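Search the notebook Enter a word or lot no. Go

Garment table, lot 3364

10/20/20

Started on the second lot for the Clirnura folding guide today. The first lot went back to Plotham already folded and boxed, so everything on the shelf now is lot 3364, mixed adult sizes, tops only. The tag on the outer carton says 62 pieces. I did not recount.

The purpose of this lot is to settle the order of folds for soft tops before the guide gets typed up. Last version had us folding sleeves first, then the body in half, then in thirds. That works on a crisp shirt and makes a lump on anything thick. The lump sits at the shoulder, and after it has been in a pile overnight the crease there is the first one you see when you shake the thing out.

Set up before starting:
Table wiped, cloth on, smoothed from the middle out.
Steamer filled but not switched on. I want to know what hand smoothing does by itself first.
Folding board left in the drawer. Same reason.
Long ruler on the side shelf, with the soft tape.

Began with the grays because there are several and they are hard to tell apart once stacked. Wrote the piece number on a strip of masking tape and stuck it inside the neck of each one.

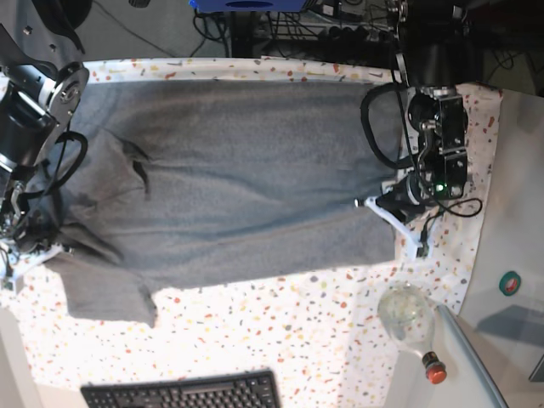

Laying out takes longer than folding. For a thick top I have been going neck to one side and hem to the other, so the length runs along the table and both ends can be reached without walking around. The long way also makes it easier to see whether the hem is lying straight. With the gray one on the speckled cloth the hem end came out fairly straight and the body mostly flat, but there was still a dark crease toward the upper left where the fabric had bunched, and one sleeve was hanging down toward the near side. A crease like that needs to be opened before any fold goes in. If you fold over it, it gets set. Pull from the two ends, let go, then press outward with a flat palm. Pulling only from the hem just moves the bunch closer to the neck.

Changes to the procedure so far, to be copied into the typed version:

1. Lay out lengthwise for anything heavier than a T-shirt.
2. Open creases by pulling both ends at once, lightly.
3. Sleeves get straightened before they get folded. Straight means cuff flat, seam on the underside. I had this as part of step 4 before and people skipped it.
4. Fold the near sleeve across the back at an angle, so the cuff points to the hem. Straight across leaves too much cloth at the shoulder.
5. Far sleeve the same.
6. Sides in by a hand's width. Hem up to the middle, then again to the neck.

Step 6 is still open. On the thick ones two folds of the body is enough and a third makes it spring open. On the thin ones you want the third or the pile gets too wide for the Huerta boxes.

About the cloth. We had been working on the bare bench top, and thin knits slid every time a sleeve was pulled. A tablecloth fixed that. It grips enough that the far end stays where it was put. The drawback is that the cloth itself walks toward you over the course of a session and rucks up at the edge, so smooth it again between pieces. I tried clips on the corners. They catch cuffs – took them off.

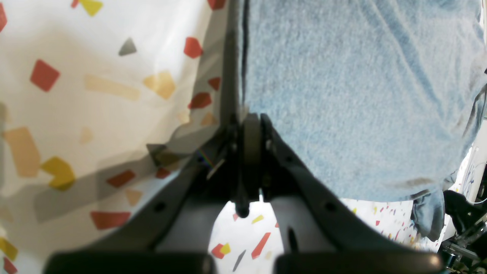 The blues were next on the list and I did them in the same order of steps, no exceptions, to see if anything in the list depended on the weight of the fabric. Step 4 does. On light cloth the angled sleeve slips back when the side comes over it, and you end up holding the cuff down with one hand and folding with the other. A firmer press at the shoulder seam before bringing the side in seems to help. Tried it on 3 pieces and it held on two of them, so it goes in as a note and not as a step.

The other thing with light cloth is where to take hold of it. Taking a pinch at the very edge stretches the hem and leaves a little ear that will not lie down afterward. Better to take hold a bit further in with more of the hand, both layers together. For the typed guide I would like a small drawing of this. Words do not get it across well.

Smoothing by hand against steaming: not done. Ran out of session. Left the steamer where it is, water emptied.

Back to the grays for the last stretch, T-shirts this time. These had been at the bottom of the carton under the heavy ones and came out badly wrinkled, long diagonal wrinkles that run right across the body. I do not think any amount of palm pressing takes those out. What does help some is to shake once, hard, holding at the shoulders, and lay it down in the same motion. Lay it down slowly and the wrinkles come back along the same lines.

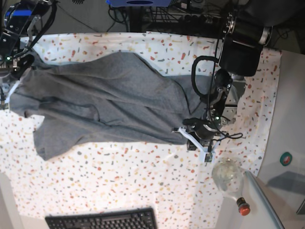
Whether to refold a piece if the first try is poor: for the guide, yes, once. After that put it in the steam pile and go on. I lost a lot of the afternoon to one shirt that would not square up and it was no better at the end. The side seams on it are twisted from washing, so the front and back do not line up however you lay it. Marked it with a second strip of tape. There may be others like it in lot 3726, which came from the same laundry.

Sizes of the finished folds vary more than I would like. The target is a rectangle that fits the Huerta box with a finger of space on each side. Thick tops are coming out short and tall, T-shirts wide and flat. Mixed in one box they slide around. Suggest we box by weight and forget about boxing by color, but that is for Plotham to say. Will ask.

For next session:
Put fresh tape on the cloth edge mark, the old one has lifted.
Steam pile first, while the table is clear.
Try the folding board on the thin ones only.
Get a lint roller. The grays shed and it shows on the blues.
Order more Fornis bags before December, we are down to the opened pack.
Draw the hand position for light hems.
Decide on step 6.

Cloth shaken out and left on the table. Masking tape is in the top drawer, with the ruler.

Recent entries
Table height and reach, notes
Lot 3726 received, carton damp on one corner
Stacking test, towels
Huerta boxes: inside measurements
Clirnura guide, first typed draft with corrections
Fornis bags, small or medium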